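Search this site Enter keywords Go

Keep the Planner Logs

Most teams I know throw away planner output once the arm has finished moving.
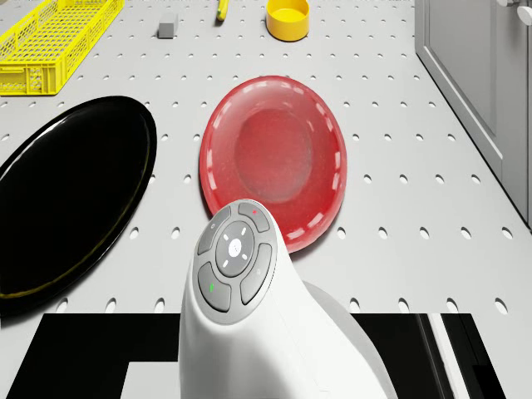
I think that is a mistake. At Himon we ran 196 simulated pick tasks last January, and 18 failed. Perception got the blame first. Lina Yammine went back through the logs and found that the planner had timed out in most of those runs – the object poses were fine. Disk space is cheap. Save every rejected path, with the solver settings beside it, and keep it for at least eight weeks.

Contact Glenys Pritchard | © Drundis | Back to top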